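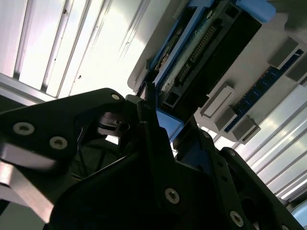
Teardown data, week two at the Dokport bench. Still on the computer parts board, still slow, but the count is finally moving. We're at 400 clean examples as of October 30, 2026 and the Saltonitz people want 901 before they'll start a training run, so, more to do. Biggest headache so far is the drive. Blue caddy, black drive, black gripper finger coming up right under the bottom end of it, and from the wrist camera the finger and the drive housing are nearly the same dark. Operators can feel their way. The model only gets the pictures. So from now on please vary the approach, come in a bit left, a bit right, not the same groove every time. Same goes for the memory module.

Quick reminders, becuase a few of these got lost in the last email:

Start recording BEFORE the arm moves. 15 episodes last week had no approach at all, had to toss them.

Near misses are fine, keep them. If you bump the rim of a slot, back off, line up again and go in. Don't stop the recording. The recoveries are what we're shortest on.

Label as you go. "Insert" and "remove" are separate tasks, someone (me) mixed up 20 of them.

Slot work is the other half of the job. Robichaud's last policy got to the slot fine and then shoved. We want slow final pushes with small corrections, and we want every slot on the board, not only the easy one. 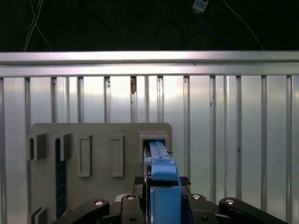

Blue part partway into the far right slot, wrist camera view.

Océane Wong is keeping the episode sheet now, send her your counts at the end of each shift, plus anything odd about the lighting. The ribbed panels throw a lot of glare and she'd like to know which sessions are worst. We're not changing the lamps, the model has to cope with it.

Jovier gets the second batch when the labels are checked. After that the plan is a new parts board, probaby February. Shift sign-up is in the usual place, mornings still wide open.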